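Jeltdale clothes swap moves its sorting morning to the new room

24th February

Regular visitors to the Jeltdale clothes swap will be pleased to hear that it is coming back in March, and that all the sorting and folding beforehand has a new home in the upstairs room at Nulano, the old drapery on the corner (the one with the very steep stairs, so do mind your step if your arms are full!). Donations have been coming in since the New Year and 78 households have now given something, which is lovely to see after such a quiet autumn.

Children's and everyday clothes are being gone through first, with T-shirts, jumpers and other soft things shaken out, looked over for loose hems and missing buttons, and then folded for the rails and baskets. A good bright pink never stays long at the swap, and there is plenty of pink this year, from the clothes to the little shelf with its pale wooden legs.

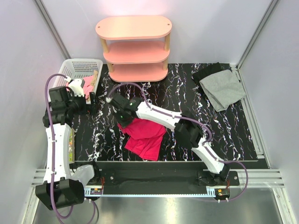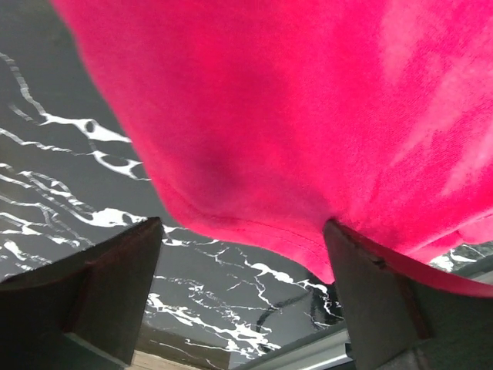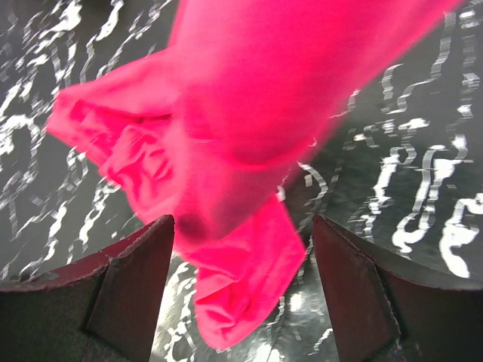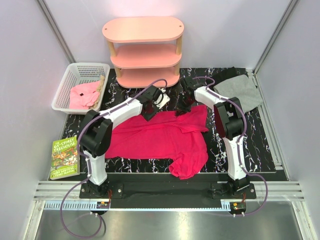
What to bring, and when

Please bring up to 6 items each, washed and dry, and pop them in a bag with your name on it so that the bag can find its way home again. Children's books are very welcome too, as the book table was picked clean last time and a good many younger visitors went away asking for more. Shoes are fine in pairs, but we can't take duvets or pillows, as there simply isn't the space for them on those stairs.

Bags can be left at the Cilau tea room any morning before eleven, or at the side door of Gunnlaugsson, the shoe menders, during shop hours. Last year's swap found new owners for 289 pieces of clothing, and anything left over in March will be kept for the summer table. Entry is free, tea is on the go from ten o'clock, and the doors stay open until 4 in the afternoon.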